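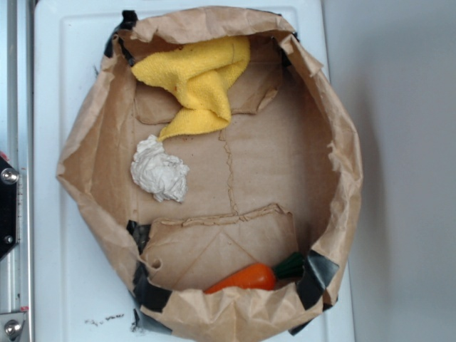 Preline is a method for teaching a robot arm to pick items out of soft containers such as paper bags. It was developed by Stijn De Smet and Henk Brouwer at the Hendriks laboratory in Clelilville. The name refers to a short planning step, in which the system draws a line of approach for the gripper before the arm moves.

Earlier picking methods mostly assumed a rigid bin with straight walls. A paper bag has creases and folded rims that can hide part of an object, and cloth or crumpled paper may lie against other items. Preline treats the visible rim as a soft obstacle – the gripper may brush it but not push through it.

Training uses recorded picks made by human operators from a fixed overhead or side view. The bag is taped open so that its shape stays similar between trials. Each trial ends when the bag is empty or after six attempts.

In the first published tests, Preline needed roughly two attempts per object, compared with four for Huster, an older method from the same laboratory. Results were weakest for flat cloth lying over a paper flap, where the gripper often closed on both. A later version, released in September, added a check for this error.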